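Budgeting for a Teardown Cell: What We Learned to Put on the Spreadsheet
Speaker notes, Natsumi Hattori, Killbridge
31 March 2022
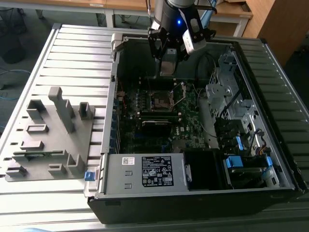

Opening. Thank Teresa Ó Ceallaigh for the invite and get going fast, there's a lot to get through. Say what I do: I plan and buy equipment for the electronics recovery side at Killbridge, I'm not a roboticist, and I love this stuff anyway! Ask for hands: who here has already bought an arm? Who has a quote sitting in their inbox?

The pitch I want them to leave with: the arm is the easy line in the budget. Everything bolted around it is where the fun is, and also where our money went.

Part one: pick the job first

Tell the story of our first request. It said "robot for PC disassembly" and that was the whole scope. Fabian Imhof in finance sent it back with one question, which steps? Best question anyone asked us on the whole project.

So we sat down with old desktop towers and wrote out every move a person makes. Side panel off. Case on its side. Levers, latches, cables, memory, power supply. Some of those are lovely for a two-finger gripper. A raised lever on a processor socket gives you something to aim at. Colored release tabs are a gift (thank you, whoever decided on blue). Loose cables are another matter, because they hang wherever they like.

Pause here and let people think about their own product. Ask them to name the worst step out loud.

We ended up funding 2 steps for the first phase and leaving the rest to people. Say plainly that this felt small at the time. It was the right size, and I'd do it again.

Part two: the lines we missed

Go slowly, people take photos of this bit.

Fingers. The ones that come with the gripper are a starting point. Budget for several sets and for somebody's time to file, shim and redraw them.

Fixtures. We 3D-print ours: a plate with raised blocks on it, next to the case. Our first quote had zero for fixtures. Printing is cheap, redesigning isn't, so put the hours in as hours. Hajar Hajji kept a log of her design time and it's the most useful document we own. (Offer to share the blank version.)

Sensing. Buy the bracket and the cable along with the sensor, and ask how much reach you lose with it clamped beside the gripper. We had to find out with a tape measure.

The table. Slotted aluminum extrusion, no regrets at all. You will move things, then move them back, then move them again, and I have never once wished for a nicer-looking surface.

Practice cases. Order old towers in matched batches. Ours came mixed from Belhaj the first time and we spent weeks learning the insides of machines we never saw again. Now we ask for one model at a time and it has made an enormous difference.

Part three: lease, buy or wait

We compared two suppliers, Prondska and Zadero. Don't turn this into a review, they were both good to deal with. The useful difference was in the terms. One quote bundled training and the other listed it separately, so the totals looked far apart until Flora Dalgleish lined them up item by item.

Payback: our plan said almost 7 quarters. Explain that I built it on running hours, and that running hours depend on changeovers, and I had left changeovers out completely. Show the corrected sheet. Laugh, it's fine.

If anyone asks about leasing: we leased the arm and bought everything else. The fixtures and fingers are ours whatever happens to the arm later, and that made the December budget meeting a lot shorter.

Part four: what we're asking for next

A second plate, so one can be changed while the other is in use. More sensor time. A proper go at the power supply latch, which I'm very excited about and should not talk about for more than a minute.

Questions. If it's quiet, ask Hajar about the early finger designs. Spreadsheet template goes out with the slides.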